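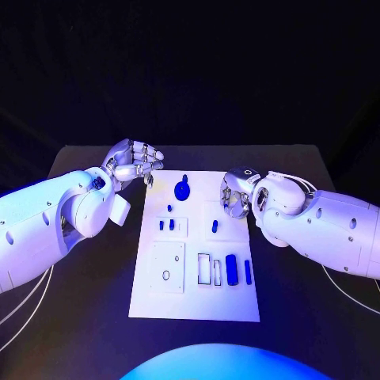 Changed bank details are still the cheapest way to steal from a company. There is no malware in most of these cases and no break-in at the bank. Someone sends a polite email saying a supplier has moved its account, and the next invoice gets paid to the wrong place. Most of this talk is about dual approval, so keep that in mind for the next half hour. Two approvers looking at the same payment record are both looking at whatever was typed into it. If the account number was wrong before it got to them, they will both approve the wrong number.

Say who I am. Accounts payable for eleven years, then payment controls at Ernico. Not a programmer. Questions at the end, except about terms, which people should shout out.

The Bezerra case

Josué Magalhães has cleared me to use the company name. Don't name the supplier.

Bezerra is a parts distributor. It has 134 active suppliers and two people in payables. In April a message came in on an existing email thread with one of the larger suppliers. It quoted the right purchase order and the right contact. It asked for future payments to go to a new account and had a letter attached on what looked like the supplier's letterhead.

The clerk did what the procedure said. She checked that the sender was known, filed the letter, and changed the account in the vendor file. Two managers approved the next payment run. Both opened the invoice. The invoice was real. Neither of them had any reason to look at the account number, and the approval screen didn't show that it had changed.

PAUSE. Ask who in the room has an approval screen that shows a recent change of account. Wait for hands.

The supplier's mailbox had been taken over, so the message did come from the right address. Spam filtering would not have helped. Training people to look for bad spelling would not have helped either.

How it came out: the supplier's own credit department called about a late payment. By then the money had gone through the first account and out again. The bank got part of it back. I have agreed not to give the amount, so if someone asks, say so and move on.

What the review found

Ivone Furtado did the review. She pulled every change to the vendor file over the previous two years, 2,063 of them. Most were addresses and contact names. 896 touched bank details. Stress this number - it surprised people at Bezerra, who thought of it as something that came up now and then.

For most of those, the only evidence on file was an email or a letter that came with an email. Where a phone call had been made, the number often came from the signature of the same email. Read this sentence twice if the room looks sleepy.

She found no second fraud. Be clear about that, people always ask.

What they changed

Bank details are now changed by someone who doesn't release payments. With a small team that meant giving the job to a person in purchasing, who was not happy about it at first.

The call goes to a number that was on file before the request came in. If there isn't one, the change waits. The caller asks the supplier to read out the old account and the new one. Don't read either of them to the person on the phone.

New details are held for two working days before the first payment. Payments due in that window go out late. Alcides Leite, who runs purchasing, wrote to the suppliers ahead of time to explain, and had two complaints.

The approval screen now puts a line next to any payment where the account has changed since the last run. This took the software people an afternoon.

If your bank offers a check of the payee name against the account, turn it on. Then find out what your staff do when it comes back as a partial match. At Bezerra they clicked through it.

Objections (only if time)

"Our suppliers will be annoyed." A few will. Vidar Halvorsen at Falov gets the same calls from his customers and says he would sooner take the call.

"We're insured." Read the policy. Some cover this only if a callback was made and written down. Dörte Hinrichs has a good checklist for this, link on the handout.

"The boss asked for it to go today." Same call, same number on file. Tell the boss before it happens that this is the rule.

Last slide

Leave the handout address up. Ask everyone to pull their last ten bank detail changes when they get back and look for a note of the phone call: who called, which number, what time. Then take questions until the room is needed at 4:15.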